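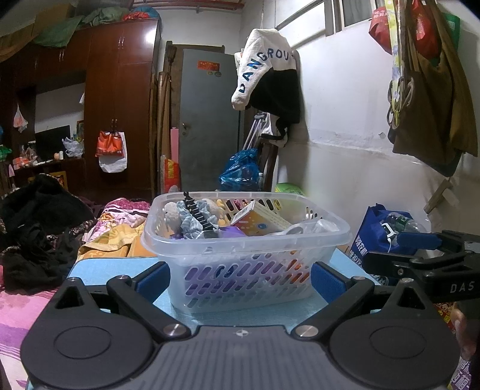

Words by Kiko, who runs the shop
Updated in October — 2 min read

The Javska Slotted Basket

I get asked for storage baskets more than anything else in the shop, and for years I kept pointing people at whatever was cheap. Then I bought a Javska for my own hallway, liked it, bought another for the bathroom, and ended up ordering a whole batch. So now it has its own page!

It's a plain plastic basket with slots in the sides and a rim you can get your fingers under. I like being able to see roughly what's in there without tipping the lot out on the floor — hair things, small toys, half-used boxes of this and that, all the stuff that never had a proper home in the first place. If you want everything hidden away, have a look at the Obura instead (solid sides, comes with a lid, costs a bit more).

What you get

Javska Slotted Basket, medium
Product code: 573
Colours: white, smoke, pale green
Supplied singly or as a set of 2
Lid: not included, and the Obura lid doesn't fit, sorry

Washing it

Warm water and washing-up liquid, then leave it upside down on the draining board. The slots do collect fluff, so I go round them with an old toothbrush every couple of months. Please keep it out of the dishwasher. I tried mine on a hot wash and the base came out with a wobble that never went away.

Where I use mine

The hallway one takes gloves, dog leads and post I'm pretending not to have seen. The bathroom one lives on the windowsill. I had a third in the car boot for a while and it slid about on every roundabout, so if you fancy one for the car, put a bit of that rubbery drawer liner underneath first.

They nest inside each other when empty, but push them down hard and they grip like mad. A twist gets them apart, pulling straight up just makes you cross.

Delivery and returns

Orders go out from our Dikuvden storeroom, usually the next working day if you order before noon. You've got 90 days to send a basket back as long as it's clean, and I'll swap a cracked one whenever it happens — just send me a photo of the crack.

We've sold 1,228 of these so far and white is still miles ahead. Pale green is low at the moment, with more on the way, so drop me a message if you'd like a couple put by.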